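Packing Table Help Wanted – Mornings, Chacko Pantry Boxes

Chacko makes breakfast boxes for people who would like to cook breakfast but don't want to shop for it. Every box holds eggs, bread, a spread of some kind and a recipe card that most customers use as a coaster. We need two part-time packers to start in November.

The work happens standing up, at a white table, and it is mostly eggs. You will take eggs from the farm crates, look them over, seat them in clear trays and get the trays into cardboard boxes with everything else. On a normal morning the table gets through 300 boxes. Before holidays it gets through more, and the radio goes off.

What you'd be doing

Checking eggs for cracks and setting the bad ones aside. Elango Varma, who runs the table, will show you how to hold one up to the lamp. He will then show you again.
Folding boxes. There is a right way to do the bottom flaps and we have all done it the wrong way.
Adding spreads and small utensils according to the order slip.
Wiping down the table between batches and at the end of the shift.
Lifting up to 30 pounds, usually crates, occasionally a stack of flat cardboard that weighs more than it looks.

What we're looking for

Steady hands. Shoes with closed toes. Some tolerance for other people's opinions on where the tape gun lives. Experience in a kitchen, bakery or warehouse is nice to have, but our best packer came to us from a shoe store. You need to be able to read an order slip at 6 a.m. and believe what it says, even when somebody has asked for no eggs in an egg box.

Hours and pay

Monday through Friday, 6 a.m. to 10:30 a.m. Pay is $21 an hour, with a paid break at 8. Breakfast is included, and yes, you can guess. Packers also take home a box on Fridays.

How to apply

Write to Nisha Jaiswal at Chacko, P.O. Box 2068, or drop a note at the side door any weekday before noon. Tell us when you can start, which mornings you can't do and whether you have any food allergies – we handle eggs, wheat, milk and nuts in the same room. A resume is fine. A cover letter about your lifelong passion for packaging will be read aloud at break.

Applications close Tuesday, October 28, 2025. Everyone we'd like to meet will be asked in for a paid trial hour at the table, with Elango on one side and a pile of unfolded boxes on the other. 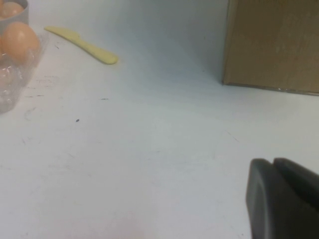
Parking is behind the building, on the gravel. Please leave the spot by the ramp open for the farm truck, which arrives at 6:15 and does not slow down much.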